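Qui sommes-nous

Viven conçoit et fabrique des lignes de conditionnement pour herboristeries, torréfacteurs et producteurs d'épices. L'entreprise travaille sur des produits secs, en vrac ou en sachets, avec des cadences faibles à moyennes et des changements de format fréquents. Elle ne traite ni les liquides ni les produits surgelés.

L'activité a débuté dans l'ancien bâtiment Girard, d'abord comme bureau d'études. Kwok-wai Liu y dessinait des trémies et des goulottes pour d'autres constructeurs. La fabrication a suivi avec l'arrivée de Yolanda Ticona, responsable de la production. L'effectif est aujourd'hui de 40 personnes, réparties entre études, atelier, mise en service et pièces détachées.

Domaines d'intervention

Dosage pondéral et volumétrique de feuilles, graines, poudres et granulés. Ensachage en sachets préformés ou en film. Étiquetage et marquage des lots. Mise en carton manuelle ou semi-automatique. Reprise de lignes existantes, après relevé sur site et vérification de la conformité des protections.

La gamme Lekard regroupe les doseuses à simple et double tête. La gamme Toltetti couvre les postes d'ensachage. Les deux gammes partagent la même armoire électrique et la même interface, ce qui limite le stock de rechange chez l'exploitant.

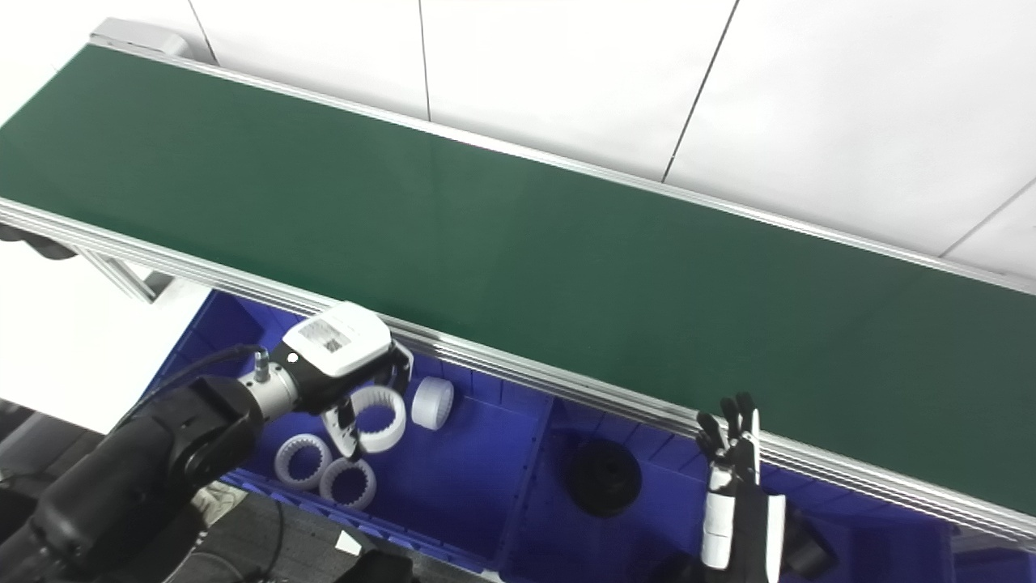
Les liaisons entre postes sont étudiées au cas par cas, selon la masse du sachet, sa tenue debout et la hauteur de reprise par l'opérateur. Le choix de la bande précède celui de la motorisation. Une surface plate et mate, vert foncé, entre rives en aluminium, convient à la plupart des sachets à fond plat – les produits très poussiéreux demandent une étude séparée. Les plans d'implantation sont remis avant commande.

Essais et réception

Chaque doseuse est essayée avec le produit du client, fourni par lui en quantité suffisante. Le procès-verbal indique la masse cible, l'écart type et le taux de rejet. Kheri Were dirige les essais et Elibariki Muriithi la mise en service. La formation des conducteurs de ligne se déroule sur site, en français ou en anglais.

Service après-vente

Le magasin tient 448 références de pièces d'usure. Les demandes sont traitées par Mwangi Mwakalinga et son équipe. Indiquer le numéro de série de la machine – plaque rivetée sur le bâti, côté armoire – et le repère de la pièce sur la vue éclatée.

Page mise à jour le mardi 16 février 2021.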